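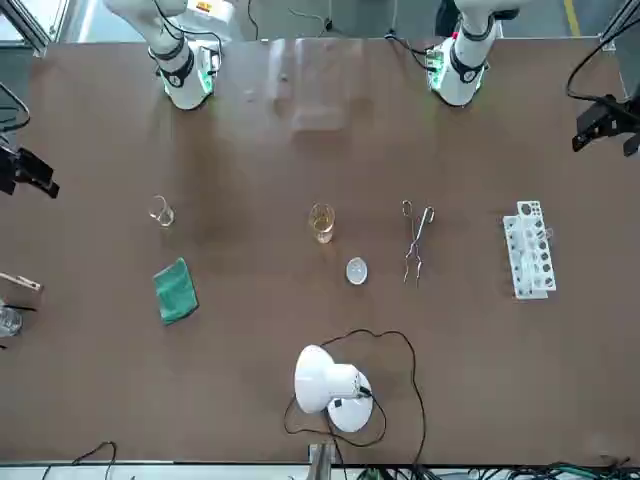 Shiuli Dewan thinks I'm being unfair to the loyalty app. She wrote to me after last month's post on grocery prices and said her family of 5 would be sunk without the member discounts at Trollanley, that she had added up her receipts since April, and that I should try it properly before sneering at it again.

Fair enough. I signed up. I gave them my phone number, my zip code and my birthday, and I did my normal shopping there for two months with the app open in my hand like a tourist with a map.

I'm still sneering, though maybe a little less loudly.

Start with the number they love most. At the bottom of every receipt there's a line in bold that says how much you saved. Over the two months mine added up to $344. If you had told me in advance that switching stores would put $344 back in my pocket, I'd have carried you around the parking lot on my shoulders. The trouble is that I keep my receipts, and my total food spending for those two months was $1,240. For the two months before that, at the plain old discount place by the bus depot with no app and bad lighting, it was lower. Same household, same cooking, same cat.

So where did the $344 go? I don't think it ever existed. The savings line is the gap between the shelf price and the member price, and the store picks both of them. A jar of Gamage pasta sauce at Trollanley has a big yellow tag telling members they get 2 dollars off. After the 2 dollars come off, it costs a dime less than it does by the bus depot, where the tag is white and says nothing exciting at all. Coffee was worse. The member price on the Avonora dark roast was higher than the everyday price I was used to, and the receipt still congratulated me for buying it.

Shiuli's answer to this (we've been going back and forth) is that the regular price is a real price, because people without the app do pay it. True! And I find that the ugliest part of the whole arrangement. The man in front of me one evening was buying eggs, bread and a bag of onions, and the cashier asked for his number, and he said he didn't have one. He paid the full shelf price on all of it. He didn't look like someone who was skipping the discount on principle. My mother won't use a smartphone either, and she's on a fixed income, and she'd be paying top dollar for oatmeal.

Then there are the personalized offers. I was promised deals on the things I buy. I buy beans, rice, cabbage, tea, eggs and whatever fruit is cheap. I was offered frozen shrimp rings, a scented candle and, four separate times, Redau protein bars. I did buy the protein bars once, because there was a timer on the coupon and I am weak. They taste like a doormat. That went down as a saving too.

In fairness, a few things were good. The member price on chicken thighs was lower than I've seen anywhere this year, and I filled the freezer. Store-brand butter was decent. If you're a patient person who goes in for the three or four real bargains and walks straight back out, you can probably come out ahead, and I suspect that's what Shiuli does. She says she never goes in hungry and never takes a cart, only a basket. I took a cart every time.

Deolinda Simões left a comment on the last post asking whether anyone had compared unit prices over a longer stretch – by the pound or the ounce, ignoring the tags completely. I've started doing it for my regular items in a notebook. It's slow, and the package sizes keep shifting under me. The rice bag shrank partway through and I had to redo the page.

I haven't deleted the app yet. There's a coupon for free eggs on it that runs out tomorrow at 9 p.m., and I'm going to go get my eggs. I'm taking a basket.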